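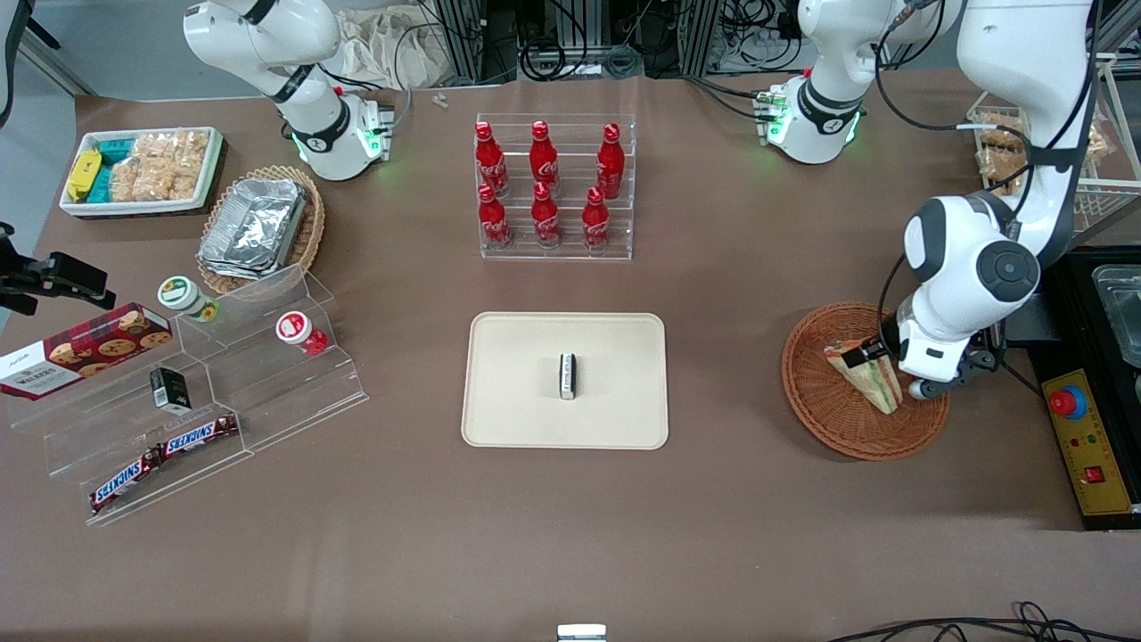

Meenakshi Pant wrote to us in April that the crates arrived dry and the kits were easy to hand out from the back of a truck, but that she would like the instruction sheet printed larger. The sheet now comes on letter-size paper, folded once.

# Codik Family Shelter Kit

Item no. 3726
Sold by the crate, 11 kits per crate

The Codik kit is for families whose house is damaged or gone and who need a roof before tents or building materials arrive. It is packed for relief groups that keep stock in a warehouse and ship at short notice. One kit covers one household. It can be used to patch an existing roof, close off a missing wall, or make a simple lean-to with poles found locally.
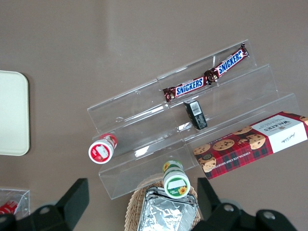 *Snickers bars on the top step of a clear display stand.*

## What is in each kit

- 2 woven plastic tarps with reinforced edges and eyelets
- Rope, one coil
- Tie wire
- Roofing nails, large head
- Claw hammer
- Handsaw with blade cover
- Folding shovel
- Instruction sheet, mostly drawings

Poles are not included. Most buyers get them near the site, and shipping them costs more than they are worth. If you need poles in the same shipment, ask for the Prosow frame set, which is packed separately and fits the same tarps.

## Packing and weight

Kits are packed in plastic sacks with carry handles. The sacks go into a plywood crate with a pallet base. A full crate weighs 173 pounds, so use a pallet jack or a forklift. The lid is screwed down. Bring a screwdriver, as there isn't one in the crate.

Each crate has a packing list in a pouch on the short side and a second copy inside the lid. We can add your organization's name and a shipment number if you send them with the order. Please send artwork in one color only.

## Storage

Keep crates under a roof and off bare ground. The tarps are treated against sunlight, but the sacks are not, and they turn brittle if they are left outside for a long time. Check the saws and hammers for rust once a year if your warehouse is damp.

Crates may be stacked two high. An older version of this page said three. That applied to the previous crate, which had corner posts.

## Ordering

Plitwood ships from the Pai warehouse. Crates in stock leave within four working days of a confirmed order. We do not sell single kits. Freight is quoted separately, and customs papers for the receiving country are up to the buyer, though we supply the invoice, packing list and certificate of origin.

Groups planning a large distribution should write before ordering so we can hold stock. Milagros Bañez handles these requests and can send one sample tarp for inspection at no charge.

## Returns and missing parts

Unopened crates can be returned within 30 days. The buyer pays return freight. If something is missing, send the crate number and a photo of the packing list, and we will send the part with your next shipment, or sooner if you need it in the field.

Page updated Thursday, June 25, 2026.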